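Home | Notebook | Rooms | Log in
Print | E-mail this

June, 3:40 pm. Flovusville, main floor

Finally got the furniture layout to feel right! Chairs and tables pulled well apart.
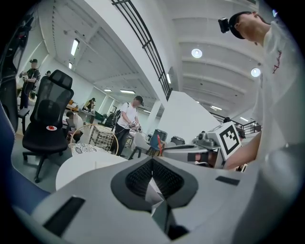 Tables

Round white one stays, love the gold legs. Amirul Hutapea wants the Somby tray on it for good.
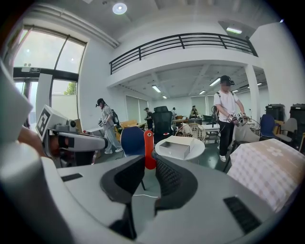
Light is the best part of this room. With the tall windows and that white ceiling I'd skip extra lamps, even under the balcony. Barneck quoted 58 each anyway.

Pink checked cloth is a keeper too.
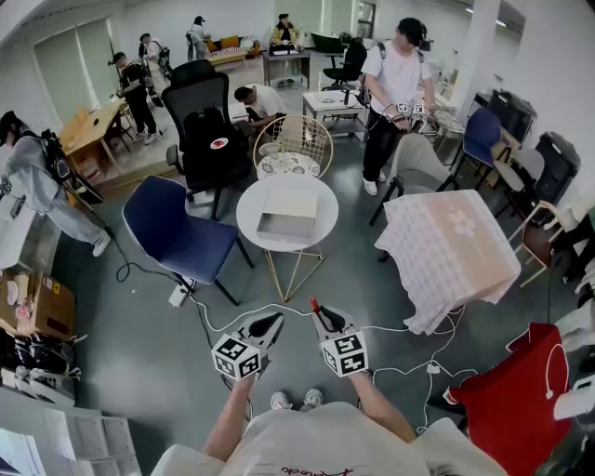
Where do the spare cushions go? On the Mac Suibhne shelf, bottom row.

2 comments | 19 shares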